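Oficina: una silla para cada mesa

En Dusville, los puestos de trabajo no tienen dueño. La gente llega, elige una mesa y se queda en ella hasta la hora de comer. Tomomi Furukawa se ocupa del mobiliario desde junio y empezó por lo más sencillo: medir las mesas y preguntar a quienes las usan.

El suelo de madera marrón se conservó tal como estaba. También las mesas blancas, que siguen colocadas junto a la pared. Furukawa prefiere que el centro de la sala quede abierto, aunque eso suponga renunciar a varios puestos.
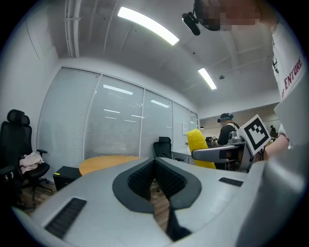
Un escritorio blanco junto a la pared del fondo, en plena jornada.

El presupuesto inicial era de 2.562 euros y se gastaron 1.648, casi todo en asientos. El resto se ha reservado para lámparas y para reparar lo que se vaya estropeando. Los pedidos se repartieron entre dos proveedores, Jarwood y Kaneko, porque ninguno tenía existencias suficientes para servirlo todo a la vez.

Jamie Tindall, que trabaja allí casi a diario, pidió respaldos altos. Pasa muchas horas con los auriculares puestos y nota el cansancio en el cuello antes que en la espalda. Su consejo para quien vaya a comprar una silla es sentarse en ella al menos media hora, con los pies bien apoyados, y probar los reposabrazos a la altura de la mesa propia. 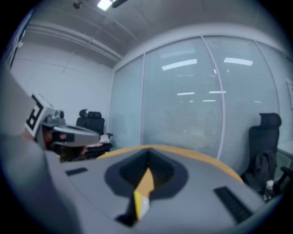 La malla tiene la ventaja de que deja pasar el aire y se limpia con un cepillo suave. El inconveniente es que, con los años, puede perder tensión. Furukawa revisa los tornillos cada trimestre y aprovecha para quitar el polvo de las ruedas.

Las mesas redondas se reservan para reuniones cortas. Al no tener esquinas, admiten una silla más cuando hace falta, pero ocupan bastante suelo y no se pueden arrimar bien a la pared. Para escribir o trabajar con varios papeles, Tindall sigue prefiriendo una mesa recta.

Queda pendiente el guardarropa. Se ha pedido a Jumow un perchero de pie por 564 euros, con estante para bolsos, y su sitio será el rincón más cercano a la entrada.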